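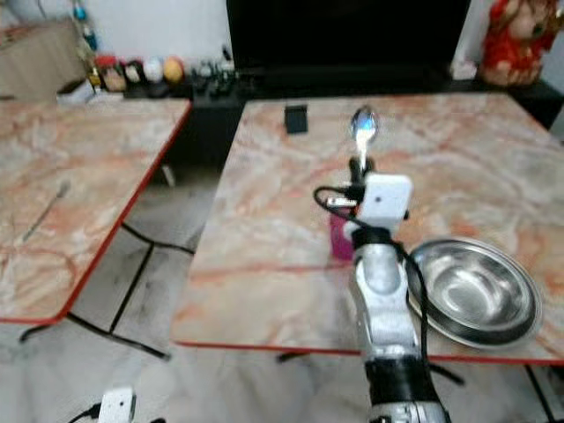
Clube de Robótica Zamora | Equipe de Manipulação

Início Projetos Diário Links Contato

A tarefa da colher, segunda parte

Na postagem anterior eu expliquei a montagem do braço e prometi falar da tarefa em si. Demorei porque tivemos prova, e depois porque o computador do clube precisou ser formatado. Perdemos as configurações do Kadeck, que é o programa que usamos para gravar as demonstrações, e refazer tudo levou mais tempo do que eu gostaria de admitir. Agora está tudo em um repositório, com cópia.

A tarefa do projeto é simples de enunciar: a garra segura uma colher de metal, leva a colher até uma tigela de inox e solta lá dentro. Depois vem a parte do copo, em que a garra pega um copo de plástico na mesa e coloca em outro ponto, sem derrubar. Escolhemos objetos de cozinha porque a prova da Riston em que estamos inscritos tem como tema "arrumar a mesa". O regulamento não diz quais objetos vão aparecer, só que serão de uso doméstico e que a mesa não será fornecida com marcações.

Começamos treinando em cima de uma cartolina branca, e foi um erro. O modelo aprendeu bem na cartolina e ficou perdido quando passamos para uma mesa de verdade. A mesa de agora tem tampo com desenho de mármore, cheio de veios alaranjados, e a borda vermelha. Nos primeiros testes nela, a garra chegou a descer em cima de um veio mais escuro como se houvesse alguma coisa ali. Resolvemos gravar tudo de novo nesse tampo e misturar com uma parte das gravações antigas.

Foram 200 demonstrações novas. Cada uma é feita por teleoperação: uma pessoa move o braço guia e o outro braço copia. Eu fiz boa parte delas, e o resto foi dividido entre os colegas do turno da tarde. Descartamos 38. O motivo mais comum foi a colher girar dentro da garra no meio do caminho. O cabo da colher é fino e liso, e os dedos da garra são duros. Se a pessoa aperta pouco, a colher roda; se aperta muito, o motor esquenta e o programa corta a força.

O Yasuo Hoshino, que orienta a equipe, pediu que a gente não jogasse fora as gravações ruins. Elas ficam em uma pasta separada, com uma linha de texto dizendo o que aconteceu. Eu achava isso perda de tempo até precisar comparar duas versões do modelo e descobrir que a versão nova errava igualzinho a um conjunto de gravações minhas que devia ter ido para essa pasta e não foi. Eu tinha o costume de parar um instante antes de abaixar o braço, e o modelo parava também, só que às vezes não continuava.

Outro problema foi o brilho. Colher e tigela são de metal polido e refletem a lâmpada do teto, a janela e o próprio braço. À noite o reflexo é um ponto branco forte; de tarde ele espalha. Gravamos metade em cada horário, com as mesmas posições de partida anotadas em uma planilha. Também fechamos a cortina em uma parte das gravações da tarde. Ainda não sei dizer se a cortina fez diferença, porque mudamos outra coisa na mesma semana (o ângulo da câmera de cima) e não dá para separar os dois efeitos.

Quanto ao cabo da câmera do punho, seguimos com o laço frouxo. Testamos prender com abraçadeira rente ao braço e, quando o punho girava até o fim, o conector era puxado. Com o laço solto ele aparece em parte da imagem, mas não desconecta. O pessoal de um outro clube sugeriu um conector em ângulo, e vamos comprar quando sair a verba de setembro.
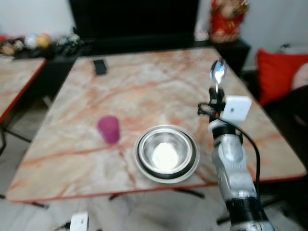 Por que treinar com a colher na vertical, se na mesa ela quase sempre está deitada?

A equipe dividiu o problema em duas etapas. Pegar a colher deitada é uma etapa, carregar e soltar é outra, e a segunda estava mais atrasada. Com a concha da colher para cima, a pessoa que opera enxerga melhor a inclinação e consegue corrigir antes de chegar à tigela. Quando a etapa de carregar estiver estável, juntamos com a de pegar.

Essa foi a dúvida que mais recebi por e-mail, por isso deixei respondida aqui.

Passando aos resultados. Na última avaliação fizemos 40 tentativas com a colher, variando a posição da tigela. Deram certo 16. Contamos como certo quando a colher termina dentro da tigela e a tigela não sai do lugar. Várias tentativas falharam no final, com a colher batendo na borda e caindo para fora. Outras tantas o braço nem chegou perto e tivemos que parar no botão.

Com duas tigelas encaixadas uma na outra o comportamento muda um pouco. A de dentro é mais funda e a borda da de fora atrapalha, pois o modelo parece mirar no círculo maior. Isso é impressão minha, olhando os vídeos. Ainda vamos fazer uma avaliação só com esse arranjo para ter número.

O copo está melhor, mas o copo também é mais fácil: é roxo meio rosado, contrasta com o tampo e a garra tem onde segurar. O cuidado é com a altura. Se o braço desce demais antes de fechar, encosta na mesa e a proteção entra. Limitamos a altura mínima no arquivo de configuração e parou de acontecer.

O que falta fazer antes da inscrição definitiva:

- avaliação com as tigelas encaixadas
- borracha fina nos dedos da garra (já recortei um par, falta colar)
- repetir o teste da cortina sem mexer em mais nada
- escrever o relatório técnico, que a Riston pede em inglês
- decidir se levamos o nosso computador ou usamos o deles

A etapa regional vai ser em Pestholm e ainda não sabemos quantas pessoas podem viajar. Quem for do clube e quiser ir precisa ter feito pelo menos uma sessão completa de gravação. A planilha de horários está na porta da sala, e tem lugar depois das 18h.

Comentários

marina_tc
Vocês gravam as câmeras todas na mesma taxa? Aqui a do punho atrasa em relação à de cima e o modelo fica tremendo.

Autor do blog
Na mesma taxa. A gente também teve atraso, era a porta USB dividida. Ligamos cada câmera em uma porta separada e melhorou.

Otávio R.
Para a borracha, tenta câmara de ar de bicicleta. Cola com cola de contato e deixa secar de um dia para o outro.

bia.lins
16 de 40 já é mais do que a gente conseguiu com garfo. Posta os vídeos das falhas também, ajudam bastante.

Este site utiliza cookies para melhorar a sua navegação. Ao continuar, você concorda com a nossa política de privacidade. Aceitar Saiba mais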